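Home | Articles | Index | Search | Help

Handheld demonstration collection

Handheld demonstration collection is a way of gathering examples for a robot learning system in which a person does the task with a gripper tool held in the hand. No robot arm takes part in the recording. The tool has the same fingers as the gripper that will later be fitted to the arm, and a camera fixed to it records what is in front of the fingers. The method belongs to the wider field of learning from demonstration, also called imitation learning.

Background

In the older practice, called teleoperation, the operator moves a real arm from a distance by means of a joystick, a glove or a second arm. This gives exact data about the joints, but it is slow, and the work must be done in the place where the arm is installed. A handheld tool can be carried to a kitchen, an office or a shop. The price is that the joint positions are not recorded, and the path of the tool must be calculated later from the video and the motion sensors.

Equipment

The common form of the tool has two parallel fingers which are opened and closed by a trigger or by linkage arms. The ends of the fingers are often covered with foam or soft rubber, so that hard and smooth objects do not slip. The pads wear with use and have to be changed. Tasks that need two hands are recorded with a pair of tools, one for each hand, and the two recordings must share the same clock.
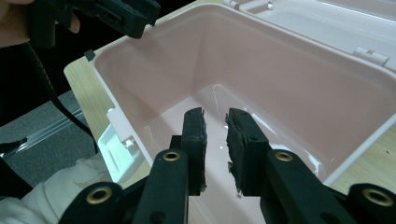
Household containers are frequent in such collections. A box with a hinged lid gives several separate actions: releasing a latch, lifting the lid, putting an object inside, taking it out and closing the box again. Smooth plastic is also a useful difficulty for the vision part of the system, as reflections change when the tool moves and can be mistaken for edges.

Procedure

A recording of one complete performance of a task is called an episode. The operator starts from an agreed position, performs the task at an even speed and returns to the start. Between episodes the objects are moved or turned, for otherwise the system may learn only one arrangement. Episodes with a failed grasp are marked. Some groups remove them, while other groups keep those in which the operator corrects the mistake, and use them to teach recovery.

The Trerholm procedure, written by Yi-an Yeon, is one description of this work. It divides a session into blocks of 20 episodes, with a change of objects after every block, and asks for 3 operators for each task so that the habits of one person do not dominate. The complete task list has 23 entries, of which 8 need both hands. The software named Heo, used with this procedure, joins the video with the finger width and rejects episodes where the position of the tool was lost. A later collection, Fulevero, was made in June with the same rules.

Limitations

A person can reach positions that an arm cannot reach, and some episodes are therefore impossible to repeat on the machine. The force of the fingers is usually not measured. Position tracking becomes weak when the camera sees mostly one plain surface, for example when the tool is deep in a container. Operators also become faster during a long session, and the late episodes may differ from the early ones.

See also: Imitation learning; Teleoperation; Parallel gripper

Last updated: 11/11/18

Contact | Copyright Zindbridge | Back to top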